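Visit to the Fimwood training hall, June

In June I joined a group visit to the training hall of Fimwood, where young plumbers learn to put plastic water pipes into houses. I work in a small shop for bathroom parts, so I sell these things each day but I see them installed very seldom. The visit took 2 hours and we were 14 persons in the bus from Skestico.

Our guide was Daiane Coutinho, who teaches the first-year course. She began in the store room. The hall uses 537 meters of pipe in one course, and most of it is cut in short pieces before the end. The good pieces go back in a box and the students must use this box first. I liked this rule very much.

After the store we came to the practice walls. Each student gets one wall and builds on it the supply for a kitchen and a bathroom. The teacher looks mostly at two things, if the pipe stands straight and if it goes deep enough in the fitting. She told us that a joint can look fine from three steps away and still be too short inside. For this reason she makes the students mark the depth with a pencil before they push.

We could try it also. My first cut was not square and I had to do it again. The man from Brito next to me was faster, but he forgot his pencil mark.

The part I wanted to see most was the tees, because our customers ask for them often. On the white pipe with the red stripe, the tee has a small QR code printed on the side branch, and a dark metallic tube goes into its open end. A second, narrower white pipe runs behind. I stayed at this place longer than the others and the group had to wait for me.
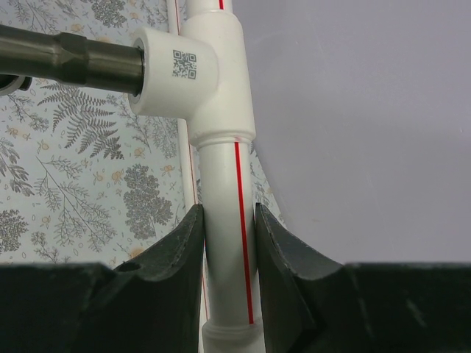

Lunch and the way back

We ate in the canteen of Norkero, across the yard. The soup was good and the coffee was weak. The bus left at half past three.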